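Chapter 4
Why We Put Things Where We Put Them

I moved into my first apartment in July with two suitcases and a box of kitchen stuff my aunt didn't want anymore. By suppertime I had put everything away. I remember being proud of how fast it went. Then I spent the next three years walking across the room for a spoon every single time I made tea, because the spoons had gone into the first drawer I happened to open and I never moved them. Three years! The drawer next to the kettle held birthday candles and a flashlight.

This chapter is about that kind of thing. In Chapter 3 we talked about how habits form over time, and now I want to look at how they get tied to places. Psychologists and designers have a few different terms for this, and we'll get to them in section 4.2, but for now I'd like you to think about your own kitchen (or your parents' kitchen, or the shared one down the hall that always smells like popcorn). Where do the cups live? Who decided that? 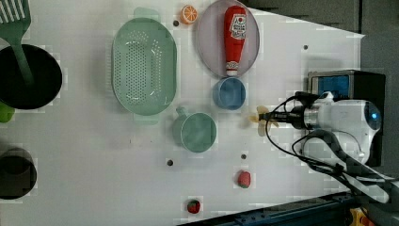

Why do people keep using a bad layout when a better one would take ten minutes to set up?

Mostly they've stopped noticing it. Once your hand has learned where something is, the extra steps don't feel like extra steps, and fixing the layout means a week or two of opening the wrong drawer. That short stretch of annoyance is right in front of you, while the savings are tiny and spread out over years. We'll call this the relearning cost, and it comes back in nearly every section of this chapter.

My favorite study on the subject is a small one that two former students of mine, Lok-yiu Peng and Berkay Bozkurt, ran for their senior project in a town called Pallville. They asked 338 households to draw their kitchens from memory, sitting in another room, with no peeking. Then they went in and checked the drawings against the real thing. People were very good at placing the items they used every day, even if they couldn't tell you a reason for the spot. They were terrible at the things they used once a month. One man drew his big soup pot in a cabinet he had taken off the wall the year before.

What I love about the drawings is how lopsided they are. The silverware drawer is huge, the stove is huge, and the whole far wall gets squeezed down to almost nothing. It's a map of attention, really, with a kitchen hiding somewhere underneath. Keep that in mind when you do the drawing exercise at the end of section 4.1, and please don't fix your proportions afterward! The mistakes are the part we want.

Now, a fair objection. Blažena Paulík, who taught this course before me and whose notes I still steal from, used to argue that we make too much of efficiency. Her own kitchen was a mess by any measure I could come up with. The flour was on top of the refrigerator and you needed a chair to get it. But she baked with her granddaughter on weekends, and climbing up for the flour was how they started. Move it to a lower shelf and you save a minute and lose the ritual. I used to think of this as a cute exception, and I've come around to thinking it's half the subject.

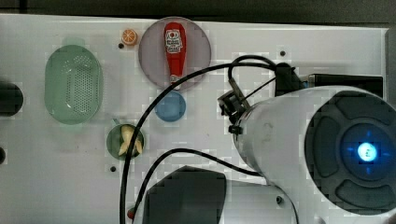

Sorting is where the two ideas meet, the saving of steps and the keeping of rituals. Ask a few friends to put away the same box of dishes and tools and you'll see that each of them has a rule, though they may not be able to say what it is. Some people go by use, so everything for pasta sits together. Others go by shape, and the flat things get stacked no matter what they're for. Take something like the green oval strainer at the far left of the picture, the one with the rows of little round holes. Does it belong with the bowls, or near the sink, or with the pots? I've asked this in class for years and the arguments get surprisingly heated. Shu-fen Yen once defended the sink for most of a class period, and I have to say she won me over.

Before you start section 4.1, find a drawer you didn't organize yourself. Open it and write down what you think the rule was, then ask the person who filled it. Don't worry if they shrug. Write down the shrug too, and bring your notes along, as we'll be using them when we get to the difference between a rule people follow and a rule people can explain.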